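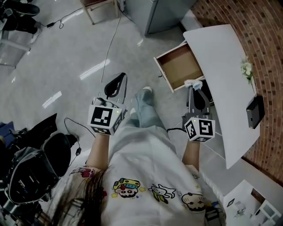 Do we really need another field trial of hydraulic hoses?
We think so, mainly because the trials we have seen so far were run by the people selling the hose.

Call for participants: Pullau hose life trial

Every hose catalog has an impulse rating in it. The number is measured on a bench, with clean oil, at a steady temperature, with the hose bent in a nice even curve. Then the hose goes onto a forestry machine, gets routed past a hot manifold, rubs on a bracket for two winters and bursts over somebody's lunch. We have been asking suppliers for years how the one relates to the other and have yet to get an answer we would repeat to a customer.

Gavik is a repair and test shop for mobile hydraulics. We are looking for owners and fleet mechanics willing to run marked hose assemblies on working machines and tell us plainly what happens to them. The trial is called Pullau, after the bay where the first test rig stood, and it is led by Teemu Pesonen. Jouko Lappalainen handles the oil samples and the arguments about oil samples.

What we are testing

Two-wire braided hose in the sizes most shops keep on the wall, with crimped fittings. Some assemblies carry an abrasion sleeve and some don't. One group uses the Bostitus sleeve, which is advertised as making a hose last "the life of the machine." Whose machine, and how long a life, the brochure leaves open. We bought our sleeves over the counter at the normal price and the maker has no say in the results.

You will not be told which batch your hose came from. You will obviously be able to see whether it has a sleeve on it.

Who we want

Machines that work. Loaders, excavators, forwarders, balers, truck cranes, skid steers. Age doesn't matter much, though we need to know the hours and the working pressure, and a meter that stopped years ago is a problem. We would take a tired machine with a good logbook over a new one with none.

You should be comfortable changing a hose yourself or have a mechanic who is. If your machine is under a service contract that forbids outside parts, sort that out with the dealer before you apply. We can't do it for you, and we have tried.

Please don't apply if the hose in question is holding up a load that people work under. We won't put trial parts there.

What you would do

Fit the hoses we send, in the positions we agree on. Use the torque values on the sheet. Look at each hose every month the machine is in use, with the pressure off, and write down wear, weeping, blisters, twist or nothing at all. "Nothing" is a result and we want it written down. A lot of trial data is useless because people only report when something breaks.

Send an oil sample at the start, at the halfway point and at the end. Bottles and postage are ours. If a hose fails, cap it, bag it and send it back uncut. Please don't clean it.

The trial runs for 1817 machine hours or until the hose comes off, whichever is first. Jouko wanted a round number and lost.

What you get

The hoses and fittings, free, and you keep whatever survives. Each finished logbook earns 113 dollars, paid at the end, with failures and survivors paid the same. You also get your own oil reports in full. We don't offer free labor, and we don't pay for downtime. If a trial hose lets go in the middle of a job, we replace the hose and the lost oil and that is where our side ends. Read that sentence twice before applying. Anyone who promises you more in a trial like this is probably planning to quote you in an ad.

What we will do with the results

Publish them, including the dull ones. Your name and company stay out of the report. Suppliers will see it on the same day as everybody else — Sutcliffe, who crimped the assemblies, agreed to this in writing, to our mild surprise.

We don't expect to prove much about rare failures. With a group this size, one bad crimp can make a good hose look terrible. What we do hope to learn is where the wear starts, how early it shows and whether the sleeves earn their price. We may find out that routing matters more than anything printed on the hose. Teemu already believes this and has been asked to keep quiet until the data is in.

How to apply

We have places for 6 fleets, with no more than three machines from each. Write to Teemu Pesonen at the Gavik shop with the make and model, current hours, oil type, working pressure and a few lines on what the machine does all day. Tell us how often your hoses fail now, even if the answer is embarrassing. Mark the letter "Pullau."

Applications close 3/10/22. Hoses ship to the chosen fleets before the end of March.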